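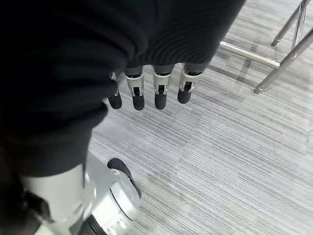 Tejido gris oscuro, casi negro, de acanalado suave.

Estantería de lineal Furkstead para aperitivos y galletas

Referencia: 702
Fabricante: Nudholm
Distribuye: Andar
Ficha revisada el 08/01/2019

La Furkstead es una góndola independiente para tienda de alimentación, pensada para producto ligero en envase de pie: tubos de patatas, cajas de galletas, bolsas y latas pequeñas. Se sirve con el panel trasero en gris carbón y los frentes de balda en tono claro. El fondo oscuro no lleva estampado ni perforación a la vista, de modo que el color lo pone el envase.

La balda del medio es la que más se toca en una tienda. Admite tubos altos de tapa amarilla de pie y también tumbados, y las cajas planas se pueden colocar en diagonal sin que estorben al vecino. Para sacar un tubo rojo del centro basta con cogerlo por la parte alta, sin mover lo que tiene a los lados.

El frente de la balda lleva una tira blanca por tramos. Los precios se piden aparte y no se incluyen en el paquete básico.

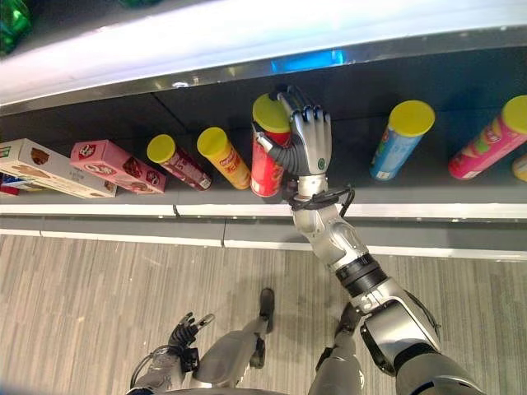

Colocación del producto

Recomendamos empezar por la balda del medio y dejar la inferior para el final. Los envases cilíndricos se ponen en fila, con la misma separación entre uno y otro y la etiqueta hacia el pasillo. Las cajas van en un extremo. Si se mezclan cajas y tubos en la misma balda, conviene dejar un hueco entre los dos grupos; así se repone cada uno por su lado.

Los envases inclinados o caídos se levantan en cada repaso. Un tubo tumbado ocupa más frente que uno de pie y tapa la etiqueta del siguiente.

Giorgia Guerra, responsable de surtido en Andar, ha preparado una hoja de colocación para tiendas pequeñas. Se envía con el pedido y propone agrupar por color de envase: azul, magenta, naranja y verde se distinguen bien sobre el panel oscuro, incluso desde el otro lado del pasillo.

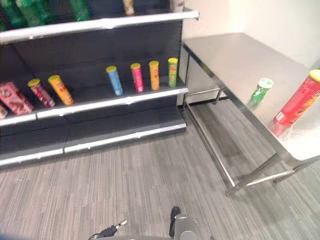

La balda inferior queda cerca del suelo y muchas tiendas la dejan libre hasta que llega el pedido grande, o la usan para cajas de reserva. No hace falta cargarla para que el mueble quede estable. Puede ir sobre moqueta o sobre suelo duro; en moqueta hay que comprobar el nivel a los pocos días del montaje y corregirlo si el mueble se ha asentado.

Limpieza: paño húmedo y jabón neutro en baldas y frentes. En el panel trasero se nota el polvo antes que en un fondo claro y conviene pasarle un paño seco cada vez que se vacía la balda. No usar estropajo.

Montaje: dos personas. Las instrucciones van dentro de la caja de herrajes. Para dudas de montaje, pregunte por Settimio Pellegrini en el teléfono del almacén.

Plazos y pedidos

Entrega en 3 semanas desde la confirmación. Los pedidos hechos en octubre pueden tardar algo más por el inventario. El mismo mueble se vende con cabecera en la serie Lò, que tiene página propia. Las baldas de una serie no encajan en la otra.

Los recambios de tira frontal y de soporte se piden con la referencia 702 y el color.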